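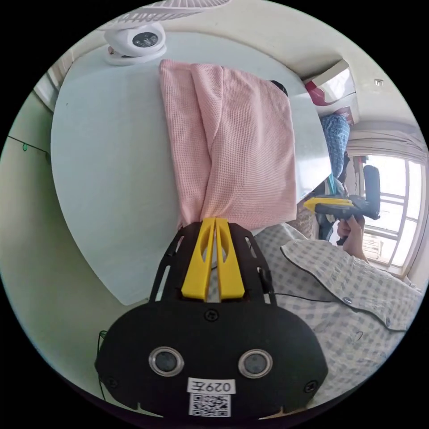
3. Instalación de la regleta Dramis bajo el tablero

Esta sección explica cómo fijar la regleta a la parte inferior de una mesa o banco de trabajo. Para el montaje en pared, consulte la sección 4.

Antes de empezar

Compruebe que el tablero tiene un grosor mínimo de 34 mm. Con tableros más finos hay que usar los tornillos cortos de la bolsa B, que se venden aparte.

Necesitará un destornillador de estrella, un lápiz y una cinta métrica. El taladro es opcional.

PRECAUCIÓN: No conecte la regleta a la corriente hasta haber completado el paso 7.

Montaje

1. Retire todo lo que haya sobre la mesa y, si el peso lo permite, colóquela boca abajo sobre una manta.

2. Mida 700 mm desde el extremo por el que saldrá el cable y haga una marca con el lápiz.

3. Presente el soporte Flostitley sobre la marca, con la pestaña hacia la parte trasera de la mesa.

4. Marque los orificios. Si la madera es dura, abra antes un agujero guía de 3 mm.

5. Atornille el soporte sin apretar del todo. Compruebe que queda paralelo al borde y termine de apretar.

6. Deslice la regleta en el soporte hasta oír el clic. Para soltarla, presione la pestaña y tire hacia usted.

7. Pase el cable por las grapas adhesivas, dejando una curva amplia a la salida —nunca un ángulo recto— y dele la vuelta a la mesa entre dos personas.

Nota: Las grapas tardan unas horas en agarrar bien. Si las coloca por la tarde, espere a la mañana siguiente para colgar el cable.

Primera conexión

8. Con el interruptor en 0, enchufe la regleta a una toma con tierra.

9. Ponga el interruptor en I. El piloto debe quedarse fijo. Si parpadea, desenchufe y consulte la sección 6.

ADVERTENCIA: La potencia total de los aparatos conectados no debe superar los 3500 W. El modelo Bustamante admite 4000 W, pero solo con su propio cable. No intercambie los cables entre modelos.

Revise el apriete de los tornillos al cabo de un mes, y después una vez al año.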